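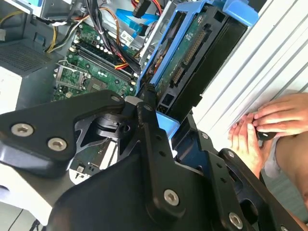 4. Teaching the drive pull by hand

By now you should have the arm bolted down, the Misel controller talking to your laptop, and a test tower on the bench. If the wrist view isn't showing up on screen, go back to section 3 and sort that out first. I'll wait!

I use old desktop towers for this because they're cheap and I don't cry when I bend one. Unplug the tower from the wall and open it up before you start.

Caution: Keep the arm in Soft mode for this whole section. In Full mode it can crush a drive bay (ask me how I know) and your fingers are a lot softer than that.

1. Lay the tower on its side with the drive bay facing the arm. Push the loose power and SATA cables back toward the board so the fingers have a clear way in.

2. Open the Fomeck panel, pick New Task and give it a name you'll recognize in May. Mine used to be called things like "test2final" and I regret every one of them.

3. Press Free Drive. The joints go slack, so have a hand under the wrist when you do it.

4. Walk the gripper in slowly until a fingertip is resting on the drive caddy. Watch the wrist view as well as the tower — the housing is chunky and hides more than you'd expect.

5. Hit Record and wait for the beep. Close the fingers on the caddy tab, pull straight back, and set the caddy down on the bench. Try to do it in one smooth go, but a little wobble is fine.

6. Press Stop, put the caddy back, and do it again. I record 30 pulls for each type of tower, moving the case a little each time. That takes me roughly an hour with a coffee break in it.

Note: Need a second pair of hands to steady the case? Go for it, just have your helper stand in the same spot for every recording and keep their fingers out of the bay while the arm moves.

Note: If you'd rather use the remote handle, swap step 3 for Remote > Pair and squeeze the trigger to close the fingers. Csaba Mészáros does all of his this way and his pulls come out cleaner than mine. I still like the feel of moving the arm myself, especially with a stiff caddy.

Caution: Stop if you feel the caddy catch. Check that its cables are unplugged and delete that recording, or the arm will happily learn to yank.

Once you've got your set, play back 5 or 6 of them at half speed with the bay empty. Anything that clips the metal cage goes in the trash. Then save the task and head over to section 5 for training.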